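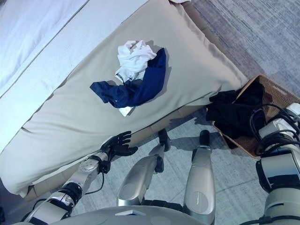 Figure 1. Clothes handling beside the bed: two garments on the padded surface, dark clothing in the wicker basket.

Unit 4: Planning the budget for a household robot
Course notes, Jarmila Krajčí

In the last unit we chose the tasks. Now we must decide what to buy for them, and in which order. Many students begin from the catalogue price of the robot. I ask you to begin from the task and write down everything the task touches: the hand, the furniture, the clothes, the floor, the person who supervises.

4.1 Three kinds of cost

Please divide your sheet into purchase, running and waiting costs. Purchase is easy to understand. Running costs are spare parts, electricity, licences and service visits. Waiting costs are the ones which students forget. If a hand is sent away for repair, the room and the operator are still paid.

In the Premham exercise, the supplier is called Vultex and the delivery time for one replacement hand is 17 working days. Put this number in your plan before you decide if a second hand is too expensive. 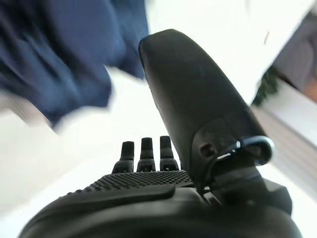

Fingers and palm pads should have their own line in the sheet. Do not put them under "various". A pad with a dotted surface is a wear part, the same as the tyre of a car, and you should ask the supplier for the price of the pad alone. Some suppliers sell only the complete hand. Kevin Tully had this problem in his plan last year and his reserve was finished in August.

Cables also need a line. For the exercise, use 8 per cent of the purchase price for all small parts together.

4.2 Cheap things

Baskets, bedding and test clothes cost little, but they must be bought at the same time as the robot. Buy garments in dark and in light colours, and in several fabrics. Write the shop and the size, so that the same item can be bought again. The limit for this line is 1000 euros.

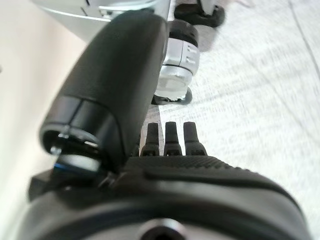
Next comes the question of what is shared. A stand, a table or a tool which is used by two projects should be written once, with the name of the project that pays. Flanagan and Skevivance are the two projects in our exercise. If both write the same table, the sum is wrong, and if neither writes it, there is no table.

4.3 Homework

Prepare a one-page budget for the clothes task. Show the three kinds of cost and mark which prices are from a written offer and which are your own estimate. Work in pairs; Maximiliano Tapia and Fergal Coughlan stay with the pair from Unit 3. Send the sheet to Eamon Moriarty, not to me, before 4 in the afternoon on the day before the seminar.

Reading: supplier offer, pages 8 to 17. The warranty text is difficult, read it twice.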